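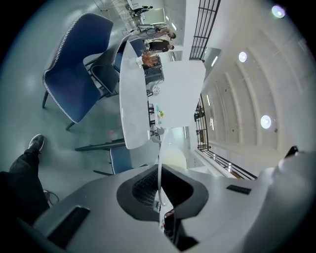 Seating on the main floor at Nuladcombe is mixed by design, and most of the questions sent to the facilities desk concern which chair goes where, how it is cleaned, and what it may be dragged across. The rules differ by chair type. A navy-blue upholstered chair with white whipstitched trim needs different handling from a dark gray curved shell on thin black legs, even when the two stand side by side at one table. The glossy gray-green floor is the other half of the subject, as it shows leg marks sooner than a matte surface does. The answers below apply to the main floor and the mezzanine. They do not apply to the loading area or the offices.

Last revised Friday, April 12, 2019

Search the help pages Enter a keyword Go

SEATING

Which chairs belong on the main floor?

Three types are in the inventory. Type A is the large upholstered chair with stitched edging, listed as Juline Wide. Type B is the smaller upholstered chair, listed as Juline Side. Type C is the gray shell chair, listed as Zavala Shell. Folding chairs are event stock. They come out of storage for a booking and go back the same day.

Can the types be mixed at one table?

Yes. The standard layout is four chairs to a table, in any combination, with no more than two of Type A. Type A has a broad back and a broad seat and takes up more of the table edge than the others. Three or more at one table will leave the arms of the people sitting there in contact, and the fourth chair will not tuck in.

What is the seat height?

The seat height is 18 inches for Types B and C. Type A is lower when occupied, as the seat cushion compresses. For laptop work longer than an hour, use Type B or C. Type A is suitable for meetings and reading.

Are there chairs with arms?

No. Requests for chairs with arms, or for a chair at another height, go to the facilities desk two working days before the booking.

Can chairs be stacked?

Type C can be stacked four high with a felt sheet between shells. Types A and B cannot be stacked, upside down on a table included. The seat edge takes the full load in that position and the trim stitching pulls.

How should a chair be moved?

Lift it. Hold Type A with one hand under the front of the seat and one on the back below the top edge. Do not lift it by the trim. Type C may be lifted by the shell with one hand. For moves of more than five chairs use the flat cart, one layer only.

A chair rocks. Is it broken?

Usually it is a missing glide. Turn the chair over on a blanket and check the end of each leg. If a glide is missing, label the chair and take it out of use until the replacement is fitted. If all four glides are present, check the leg fixings for play. Do not tighten a loose leg past the point where resistance begins. The inserts strip easily, and a stripped insert means the seat base has to be replaced.

Where do replacement glides come from?

Trendcombe supplies them in bags of 18. Types A and B take the same glide. Type C takes a narrower one, and the two are not interchangeable even though the larger size can be forced on. The part number is printed on the bag and repeated on the inside of the storage cupboard door.

CLEANING THE CHAIRS

How often are the upholstered chairs cleaned?

They are vacuumed weekly with the brush head, back first, then seat, then the joint between the two. A full clean is done every May. Chairs due for full cleaning are withdrawn in two batches, and there are fewer seats on the floor during that period.

What should be done about a spill on a navy-blue seat?

Blot with a dry white cloth until no more liquid transfers. Then blot with a cloth dampened with plain water. Work from the outside of the mark toward the middle. Do not rub. Leave the chair on its legs, away from direct sun, until dry. If a ring is left, report it and leave it alone. Repeated wetting makes a ring larger.

Colored cloths and printed paper towels should not be used on any upholstered chair.

How is the white trim cleaned?

Separately from the rest of the cover. Use a soft toothbrush, barely damp, and brush along the direction of the stitches. Brushing across them lifts the thread. Dye can travel from a wet navy cover into white thread, so the trim is done first, allowed to dry, and the seat is done afterward. If a stitch is already loose, skip that section and report it.

Trim that has turned gray evenly along the whole edge is worn, and cleaning will not bring it back. Retrimming is done off site. It takes three weeks and is scheduled at the May clean.

May I cut a loose thread?

No. The whipstitch is continuous along the outer edge of the chair, and a cut end will run. Tape the thread flat with low-tack tape and report the chair.

What is used on the shell chairs?

Warm water with a small amount of dish soap, then a dry cloth. No abrasive pads, no glass cleaner. Wipe the legs at the same time, particularly the last few inches above the floor, where mop residue collects.

THE FLOOR

What is allowed on the floor surface?

Rubber-soled and other soft-soled shoes, glided chair legs, the flat cart, and cases with clean wheels. Not allowed are bare metal feet, wood pallets, adhesive carpet tiles, and tape other than the low-residue type kept at the desk.

How large is the area?

The main floor measures 2,557 square feet. Of this, 1,395 square feet is kept for tables and chairs. The rest is circulation and is to be kept clear of furniture at all times, including furniture that is there only while something else is being set up.

How are scuffs removed?

Dark sole marks come off with a dry microfiber cloth and firm pressure. If that fails, use a damp cloth with a drop of neutral cleaner, then rinse and dry. Melamine sponges are not to be used. They remove the mark and the gloss together and leave a dull patch that is visible from across the room at a low angle.

Why are the chairs moved before mopping and not mopped around?

Water held against a glide leaves a ring. Chairs go to one side, the cleared section is mopped and dried, and the chairs are lifted back. Half the seating area is done at a time.

What about cables?

Cables crossing any walking route must be under a cover strip. Slack should be coiled and hung, or placed under a table and clear of chair legs. A chair leg set down on a cable damages the cable and can also mark the floor under it.

Can layout positions be marked on the floor?

Yes, with low-residue tape, for a maximum of three days. Mark table positions only. Chair positions are not marked.

SPACING AND CAPACITY

How many people can be seated?

The seated limit is 60. This covers the main floor and does not change with the type of chair. The mezzanine has its own limit, posted at the stair.

How far apart should tables stand?

Measure between the backs of occupied chairs and not between table edges. Leave 36 inches for a route used by one person at a time and 44 inches for a main route. With Type A at both tables, start with the tables a full pace farther apart than usual and adjust after seating.

Do chairs need to be tucked in at the end of a booking?

Yes. All four chairs are returned to the table. Type A will not go fully under and should be left square to the edge with the front of the seat touching it.

LIGHT AND CEILING

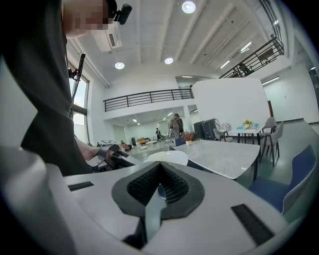 Tall window, beamed white ceiling and round recessed lights on the main floor.

Does daylight affect the upholstery?

Yes. Blue covers placed by the window wall fade first on the top of the back, and the change is hard to see until the chair is set beside one from the interior. Chairs are rotated monthly. The row nearest the glass moves to the inner row, and the inner row moves out. Chairs waiting for repair should not be stored by the glass.

Which lights are on which switch?

The round recessed lights are on the first switch. The linear strip lights in the ceiling panels are on the second. Either group can be run alone. For inspecting upholstery for stains, run both. For inspecting the floor for scuffs, turn both off and look toward the windows.

Can anything be hung from the beams?

No. The beams are not rated for added loads, and this includes banners and light fabric. Freestanding frames up to eight feet high are accepted if the feet are padded.

Is there a restriction on seating under the air vents?

There is no restriction. Light paper on tables below a vent may lift when the system starts. Chairs drying after cleaning can be placed there, provided the circulation routes stay open.

A light is out. Who replaces it?

Report the position by counting from the window wall. Ladders are not available to hirers, and chairs and tables are never to be stood on.

REPORTING AND ORDERS

What goes in a damage report?

The chair type, the inventory number from the underside of the seat, the location of the damage, and whether the chair is still in use. One report per chair. If the number label is missing, write the type and tie a blank tag to a back leg.

Is the hirer charged for wear?

Ordinary wear is not charged. Cuts, burns, ink, and legs broken by dragging are charged at repair cost. Floor damage is charged by the section repaired, and the smallest section is one square yard.

Can I order the same chairs for my own space?

Trendcombe takes orders for the Juline models. The edging color is chosen at the time of order and cannot be changed later without a full retrim. Specify the floor type when ordering, as the chairs are shipped with carpet glides unless hard-floor glides are requested. Zavala Shell chairs are ordered separately and arrive with the legs detached.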